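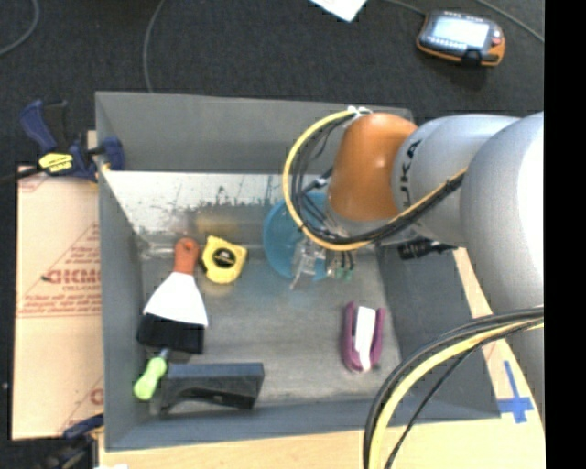
A tote bin, also called a tool tote or simply a tote, is an open-topped, straight-sided container used for keeping hand tools and other small goods together in a workshop, store room or shed. It is one of the humblest pieces of storage there is and one of the most adaptable, being equally happy on a shelf, under a bench or in the back of a van.

Form

Most totes are rectangular with a flat floor. The walls may be upright or slope outwards, and sloping walls allow empty bins to nest inside one another (a great saving of space!). Grey is the classic colour, though blue, red and green are widely sold. Some types have one wall lower than the others, so that the contents can be reached without lifting the bin down. The floor takes the hardest wear and soon gathers scuffs and smudges, which do no harm and are rather liked by long-time users.

Contents

The mixed tote, holding whatever is wanted for everyday jobs, is the best-loved kind. Tape measures and putty knives are regular occupants, along with screwdrivers, pliers and pencils. Small loose parts such as screws and washers quickly sink to the bottom, so many people add a shallow round dish to hold them. A see-through dish is especially handy, as its contents show at a glance.

Mixed or sorted

Whether tools should be mixed or sorted is a lively question. In a sorted system each bin holds one sort of tool and carries a label. The tool library at Nurkundale, which opened in July with 19 totes and now lends out 323 tools, sorts by trade: painting, plumbing, joinery and so on. The Metwally workshop in Vallau keeps to mixed bins, one for each of its eight benches, and empties them completely once a month for a wipe and a good look through.

Care

A damp cloth and mild soap are enough for most totes. Blades should be stored closed or covered, and heavy tools laid in first.

See also

Etel rack
Parts tray
Tool roll

Last edited March 31, 2021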